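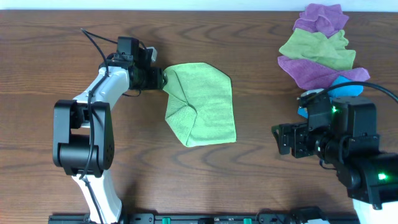 Filed under: News > Automation > Setup and Service

FOR RELEASE, July 2023

Mistura Publishes Its Setup and Upkeep Routine for a Two-Arm Cloth Folding Cell, Including the Parts That Still Need a Person

Mistura today released the full written routine its shop uses to set up and look after the Dalier, a two-arm table cell that folds microfiber cloths. The routine is free to read and covers mounting, cable runs, gripper checks and the daily test folds. It also carries a list of known troubles, which takes up more pages than the setup does.

"We have all read releases that say a cell like this runs itself," said Pui-shan Yang, who wrote the routine. "I would ask those people who tightens the clamps. Cloth is a poor thing to hand a robot. It bunches, it sags, and two cloths out of the same pack will lie on the table in two different ways."

The Dalier has both arms on one black rail along the edge of a wooden table. Mistura asks owners to check the rail clamps before every shift. A small shift in the rail moves both arms together, so they can still meet each other perfectly well while missing the cloth. The company lost most of May to that fault and had been blaming the software.

Cables get a section to themselves. They run down the outside of the arms, and the routine calls for enough slack at the wrist that the gripper can reach the far side of the table without a tug. It also calls for a look at every tie after 200 folds. Mistura tried a tidier layout with shorter runs and has gone back to loops. They look untidy in a sales brochure. The company can live with that.

The test fold comes next. Both grippers take the ends of a cloth and lift it clear of the table, and the operator looks at how it hangs. 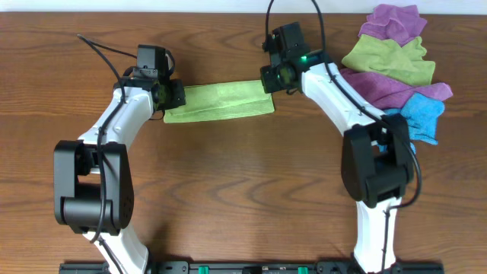

The Dalier cell holding a folded light green microfiber cloth between its two grippers.

A corner that droops a little is allowed. A cloth that slides in the jaws is not, and the routine sends the operator back to clean the gripper fingers and start over. The full check takes 9 minutes when nothing is wrong. Mistura does not give a figure for when something is.

The company is making no claim about labor savings. It ran 120 test folds while drafting the routine and has declined to print a success rate, on the grounds that the cloths were new and the person running the cell was the person who built it. Seo, a linen service, will try the routine with its own staff and its own worn cloths for six weeks. Those results will be published whether or not they flatter the machine.

"If Seo's people throw the binder at me, I'd like to know on which page," Yang said.

Owners of the older Erner table cell should not use the routine as written. The clamps are different and the cable lengths will be wrong. A separate sheet is planned, with no date set.

The routine can be requested from the Mistura service desk.

6 shares | 0 comments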